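Incidencia 233 - Cámaras de flujo de CO2, parcela Rarkham
Estado: abierta
Prioridad: alta (subida de media)
16 de noviembre de 2019
Compartido 4 veces · 23 comentarios

Resumen rápido: las cámaras automáticas de la parcela de turba dan flujos nocturnos negativos. De noche, sin luz, con el suelo casi helado. O sea que según los datos la turbera está haciendo fotosíntesis a las tres de la mañana. No puede ser. Hay que encontrarlo antes de mandar nada al repositorio de Stitska.

Lo que tenemos montado, para quien llegue nuevo:
analizador de infrarrojo Femance en la caseta, multiplexor Venter, cámaras opacas con tapa motorizada, tubo de ida y vuelta a cada una. Cierre de 4 minutos, barrido antes y después. Registro en el datalogger de la caseta, volcado por módem cada noche cuando hay cobertura, que no siempre.

Síntomas
Flujos negativos solo en el turno de noche. De día parecen normales, un poco bajos quizá.
Afecta a todas las cámaras pero no igual. La 2 y la 5 peor.
Temperatura de suelo a 10 cm: bien, coherente con la sonda manual.
Presión interna del analizador: estable.
Humedad en línea: rara. Ver más abajo.

Primera revisión, en remoto
Bajados los crudos de 1 Hz. Mirado cierre por cierre, no las medias. La pendiente sube los primeros segundos, como debe, y luego se cae. No es ruido, es una curva limpia hacia abajo. El script ajusta la recta a todo el cierre y claro, sale negativo. Si recorto a los primeros 60 segundos sale positivo y con un valor creíble para noviembre. Pero eso es tapar el problema, no arreglarlo. No toquéis el script todavía por favor.

Segunda revisión, reloj
Sospecha de desfase entre multiplexor y datalogger. Comparadas las marcas de tiempo: desfase de 23 segundos. Es mucho. Con eso el ajuste de una cámara se come el barrido final, cuando la tapa ya está abriendo y entra aire de fuera. Explicaría la caida.
Sincronizado a mano. Esperado una noche.
Resultado: mejora en 1, 3, 4 y 6. La 2 y la 5 siguen negativas. Así que el reloj era una parte.

Nota: el desfase viene por lo menos del cambio de batería del Venter. Al quitar corriente pierde la hora y arranca con la última guardada. En el manual no lo he visto. Apuntado en la hoja de la caseta, pegada en la puerta.

Tercera revisión, en campo
Subida a Rarkham con viento. Hecho esto:
- Prueba de fugas en 2 y 5 soplando cerca de la junta. La 5 responde enseguida, el CO2 sube en pantalla. Fuga clara en la junta de espuma, lado norte, donde la tapa apoya sobre el collar. Junta aplastada. Cambiada.
- La 2 no responde al soplido. Junta bien.
- Tubos de la 2: condensación en el retorno, un tapón de agua en el punto bajo, donde el tubo hace barriga entre las matas. Vaciado y levantado con una estaca.
- Filtros de entrada: sucios los dos. Cambiados. Los viejos guardados en bolsa con etiqueta.
- Cero y span del analizador con las botellas. El cero bien. El span bajo, corregido. Anotado antes y despues en la hoja.

No he podido mirar el collar de la 2 por debajo. Está hundido por un lado, unos dedos de musgo por encima del borde. Si el collar se ha levantado con las heladas hay fuga por la turba y el soplido no la ve.

Datos tras la visita
La 5 bien. Positiva toda la noche, en línea con la 4, que es su pareja.
La 2: positiva hasta medianoche y luego negativa otra vez. Coincide con la bajada fuerte de temperatura. Me suena a agua otra vez, o hielo en el tubo. La humedad en línea se dispara justo antes y luego se queda plana, que es lo raro que decía arriba. Plana plana, el mismo valor durante horas. Eso no es aire de verdad pasando.

Cosas que descarto
Absorción real del musgo: no, cámara opaca y de noche.
Disolución de CO2 en el agua de la superficie: se ha comentado por correo. Con agua libre dentro del collar podría haber algo, pero no con esa forma de curva y no solo en una.
Fallo del sensor Femance: si fuera él se vería en todas.

Cosas que NO descarto
Válvula 2 del multiplexor pegada con frío.
Tubo estrangulado dentro de la arqueta.
Collar suelto.

Qué hacemos con los datos viejos
Esto es lo gordo. El desfase de reloj afecta a todo desde el cambio de batería, que según la hoja fue en marzo. Es casi toda la temporada. Por suerte el crudo está entero, se puede reprocesar corrigiendo las marcas. Pero el desfase no tiene por qué haber sido constante, si el reloj del Venter deriva hay que estimarlo semana a semana. Idea: usar el salto de presión que se ve cuando cierra la tapa. Ese salto está en el crudo, se detecta bastante bien a ojo y debería poderse automatizar. He probado con una semana suelta de verano y funciona salvo cuando hay mucho viento.

La fuga de la 5 es otra historia. No sé desde cuando está. Propongo marcarla como dudosa desde que su flujo se separa de la 4 y no rellenar huecos con ella. El balance anual de la parcela saldrá con más incertidumbre, qué le vamos a hacer. Prefiero eso a dar un sumidero que no existe. Con lo que se está discutiendo de respiración invernal en turberas, publicar un invierno negativo por una junta de espuma sería un papelón.

Pendiente
1. Intercambiar válvulas 2 y 6 en el multiplexor y ver si el problema se muda.
2. Calefactar el tramo de tubo de la 2 o aislarlo, hay coquilla de sobra en la caseta.
3. Reasentar el collar de la 2. Ojo, después hay que dejarlo reposar antes de fiarse, el corte de raíces da un pico.
4. Script de corrección de reloj. Empezado, sin probar en serio.
5. Avisar a Stitska de que la entrega se retrasa. Sin fecha nueva todavia, no prometáis nada.
6. Sincronización automática de hora al arrancar el Venter. Mirar si el firmware lo deja.

Añadido por la noche
Hecho el punto 1 aprovechando que había luz hasta las cinco. El negativo sigue en la cámara 2, no se ha ido con la válvula. Válvula descartada entonces. Quedan tubo y collar. Voy por el tubo primero, que es lo barato.

Añadido 2
Los ficheros reprocesados de prueba van en la carpeta compartida, subcarpeta reloj. No machaquéis los originales. Las hojas de campo de esta temporada las estoy juntando en papel antes de escanear, si alguien tiene alguna suelta que la deje en la bandeja de la mesa grande.
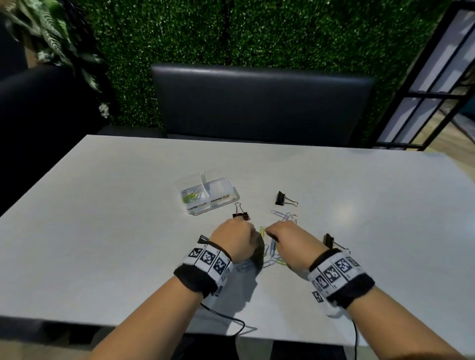 Venter: sobre el punto 6, el firmware sí permite tomar la hora del datalogger al arrancar, pero viene desactivado y hay que conectar el puerto serie de los dos equipos. Para la cámara 2, antes de aislar el tubo, mirad el racor de retorno dentro de la arqueta. Si ahí se forma hielo, la bomba recircula el mismo aire y la humedad se queda clavada, que es lo que contáis. Mandadnos el crudo de una noche completa con la columna de caudal y lo confirmamos.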